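This website uses cookies to improve your visit. By continuing, you accept our cookie notice. Accept | Settings

Suture practice on synthetic pads: thread handling

Wultana_Skills
Members are asked to comment on the revised guidance for pad practice. The needle should be held near its base in the jaws, and the thread should be left in a long, loose curve over the pad.
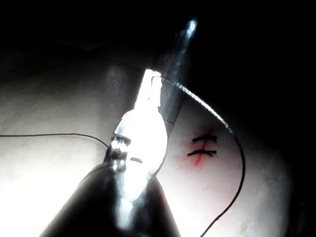
Our program also requires that the marked incision be kept clear of spare thread before each pass. The Domley pads are replaced after 40 closures.

tran_lab2
We do not support the 40 limit. Our pads remain serviceable well past that number – the red marking fades first, and it can be redrawn.

Rorine_Education
Redrawing is not advised. Learners follow the new line and ignore the old one. With regard to tails, we propose the following wording:

1. Grip the thread crosswise in closed jaws before forming a loop. Leave the free tail short and lying beside the incision.

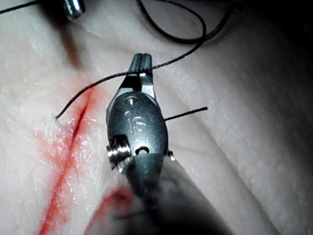
2. Trim both ends to the same length and remove cut pieces from the pad.

tran_lab2
Item 2 is acceptable. Item 1 should state a minimum tail length. "Short" is read differently by every instructor.

Wultana_Skills
Agreed on the tail length. The pad limit will stay at 40 for now and will be reviewed in March. Please send further comments in this thread.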